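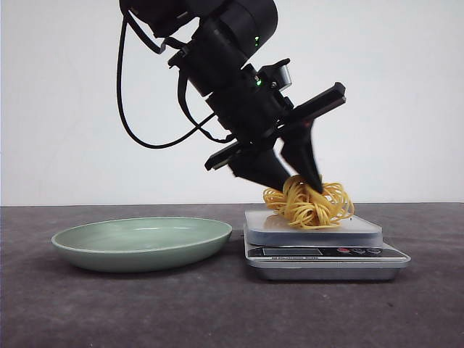
On ne leur prend pas leur travail, on leur prend leur louche. C'est ce que m'a répondu une cuisinière de Kastulthorpe le premier matin, quand je lui ai demandé si le bras pour les pâtes lui faisait peur. J'ai noté la phrase dans mon carnet sans trop savoir quoi en faire (et en me demandant pourquoi elle disait « leur » alors qu'elle tient la louche depuis plus longtemps que tout le monde). Après plusieurs semaines en cuisine, je crois que c'est la meilleure entrée possible pour ce rapport !

Rapport de projet, licence professionnelle, parcours organisation du travail

1. Où j'étais et ce que je devais faire

Kastulthorpe est une cuisine centrale qui prépare des repas pour des cantines d'entreprise et deux résidences pour personnes âgées. L'équipe du matin compte 12 personnes. Les jours normaux, il sort de là 644 assiettes garnies, dont une bonne part avec des pâtes ou des nouilles, et c'est le portionnage des pâtes qui m'a occupée pendant tout le projet.

Avant, une personne prenait les nouilles à la pince, les posait sur la balance, en retirait un peu, en rajoutait un peu, puis passait à l'assiette suivante. C'est un geste bête et fatigant, surtout pour le poignet. La direction a donc lancé un essai avec un bras robotisé muni d'une pince à deux doigts, installé par Kravchuk sur un poste à part, avec une petite balance de cuisine et une assiette à côté. Ma mission, en gros : regarder ce que ça change pour les gens, et l'écrire.

2. Pourquoi les nouilles, c'est l'enfer

Je pensais naïvement que le plus dur serait de programmer le mouvement. Pas du tout - le plus dur, c'est la matière. Une nouille cuite ça glisse, ça s'emmêle, ça pend sur les côtés du plateau, et quand les doigts plongent dans le tas on ne sait jamais très bien combien de brins vont suivre. Deux prises au même endroit ne donnent pas le même poids. Le technicien de Kravchuk parlait de « dispersion », les cuisinières disaient « il en prend comme il veut », et tout le monde parlait de la même chose.

Sur la période d'essai, j'ai relevé 2 452 prises dans le fichier du poste. Je les ai toutes reportées dans mon tableur (oui, toutes, et non, je ne le referais pas à la main). Dans 400 cas, quelqu'un a dû intervenir : remettre un paquet qui débordait, corriger une portion trop légère, démêler deux tas restés collés. Ça fait à peu près une prise sur six. Pour un essai je trouve ça plutôt bien, mais pour la personne qui est debout à côté, une fois sur six, c'est souvent.

3. Ce que ça change pour l'équipe

D'abord le bon côté. Les deux personnes qui avaient le plus mal au poignet ont moins mal, elles me l'ont dit sans que je pose la question. L'une d'elles est passée aux sauces et elle en est ravie.

Ensuite, il y a ce que je n'avais pas prévu dans ma grille d'entretien. Le poste des pâtes était un poste où on bavardait ! On était deux, face à face, les mains occupées et la tête libre. Maintenant on est seul avec le bras, et il faut garder un œil sur la balance et sur l'assiette. Plusieurs personnes m'ont décrit une fatigue différente, plus dans la tête que dans la main. Une cuisinière m'a dit qu'elle rentrait chez elle avec l'impression d'avoir surveillé du lait sur le feu toute la matinée.

Il y a aussi la question du savoir-faire. Les anciennes portionnent à l'œil, et elles tombent juste à quelques grammes près (j'ai essayé, je suis très loin du compte). Personne ne leur a demandé comment elles font avant l'installation. Or c'est une des premières choses qu'elles ont expliquées au technicien : on prend les nouilles par le bord du tas, on secoue un peu, on laisse tomber ce qui dépasse. Il a modifié la prise en partie d'après leurs conseils et j'ai trouvé le moment assez beau - même si leur nom n'apparaît nulle part dans le compte rendu de réglage.

4. Le planning, sujet qui fâche

Le logiciel de planning, Novon, compte désormais le poste pâtes comme un demi-poste. Sur l'écran, ça libère quelqu'un jusqu'à onze heures. En vrai, la personne « libérée » revient dès qu'il y a un paquet à démêler, donc elle fait deux choses à la fois. C'est le point sur lequel j'ai entendu le plus d'agacement, bien plus que sur la machine elle-même. J'ai proposé de le remettre en poste complet pendant l'essai. La réponse est prévue pour février, quand on comparera avec le site de Mernlow, qui démarre le même essai avec du riz.

5. Mes limites et mes propositions

Je n'ai observé que le matin, et sur une seule cuisine. Je n'ai pas pu suivre le nettoyage du soir, alors que la pince se démonte et se lave, et que ce temps-là n'est compté nulle part pour l'instant.

Mes propositions à l'équipe :
- faire tourner le poste toutes les heures
- inscrire le nettoyage de la pince dans le planning
- garder une place en face du bras pour une autre tâche calme, histoire de pouvoir se parler
- inviter deux cuisinières à chaque séance de réglage, sur leur temps de travail

La première est déjà appliquée. Pour la troisième, on a déplacé la table des desserts en fin de projet, et les conversations ont repris dès le lendemain (surtout sur les desserts).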